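Kitchen Bench Tips for the Solau Student Robotics Program
Care of boards, counters and tools during the household tasks unit 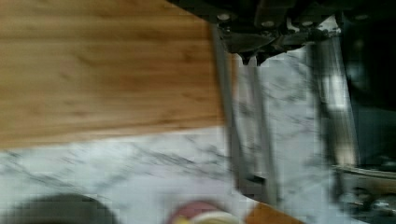

The household tasks unit asks student teams to program an arm to carry out ordinary kitchen work at a real counter. Teams that do well in the unit are usually the ones that look after the kitchen as carefully as the code. The following tips were collected from team logbooks over several terms and are reviewed each September. They apply to the Solau teaching kitchen and to any home kitchen where a team practices with an adult present.

Preparing the counter

Wipe the counter with a damp cloth and dry it fully before any board is set down. Water trapped under a cutting board lets it slide when a gripper presses on one side. A thin rubber shelf liner, cut slightly smaller than the board, holds it well and does not show at the edges.

Marble needs particular care. Lemon juice, vinegar and tomato will etch a polished surface within minutes, and the dull spot cannot be wiped away. Use a neutral cleaner only. Teams should not place masking tape on marble to mark object positions, as the adhesive can stain if left overnight. Mark positions on a paper template and remove the template before the run.

Caring for wooden boards

Wash wooden boards by hand in warm soapy water, rinse both faces, and stand them on edge to dry. A board left flat on a wet counter will cup, and a cupped board rocks under load. Most of the failed board lifts recorded in the Babić group's logbook were traced to a board that had warped after a night in the sink.

Apply food-grade mineral oil once a month. Spread it along the grain, leave it for several hours, and buff off the excess with a dry cloth. Do not oil a board on the day of a session. Fresh oil reduces grip, and a program tuned on a dry board will need to be adjusted all over again.

For odors, rub the board with coarse salt and half a lemon at the sink, well away from marble, and rinse.

Metal fingers and food surfaces

Clean gripper fingers before and after each session with a lint-free cloth dampened with mild dish soap and water, followed by a second cloth with plain water. Power must be off and the arm parked. Never spray liquid toward the housing.

Check the screws on the gripper housing by hand at the start of the session. A loose screw should be reported to the bench supervisor and not tightened by the team in the middle of a run. Metal fingers that leave gray marks on a board or tray are usually dirty, and a second cleaning will often solve the problem. If marks continue, inspect the fingertips for burrs.

Food prepared at the practice bench is not to be eaten. Real produce may be used for handling practice and should go to the compost bin at the end of the session.

Laying out objects

Leave at least 8 inches of clear counter on the side from which the arm approaches. Keep bowls and trays back from the counter edge, and place heavier pieces farthest from the arm. Objects not needed for the task should be put away, except in the clutter round, where teams are expected to work among them.

Shiny trays can confuse a camera under strong overhead light. Turning off the lights above the counter and relying on the room lights is often enough. Window blinds should be set before calibration and left alone afterward.

Teams working in the Solo division, in which one student operates the bench with a supervisor watching, should lay out the counter in the same order every time and keep a written layout card beside the keyboard.

Speed

Begin every new motion at 15 percent of full speed. Raise the speed only after the motion has been completed cleanly several times in a row. Wooden boards are heavier than the foam blocks used in the first unit, and a quick stop will cause them to swing in the grip.

Closing the bench

Each session closes with a wipe of the counter, a check beneath it for crumbs, and an entry in the logbook. Boards return to the drying rack on edge. The Rulau storage cabinet is locked by the supervisor. Sessions end at 4:30 p.m., and teams should stop programming in time to leave the kitchen ready for the next group.

Replacement shelf liner and mineral oil are kept on the lower shelf of the supply closet. Teams may take what they need and should initial the sheet inside the door.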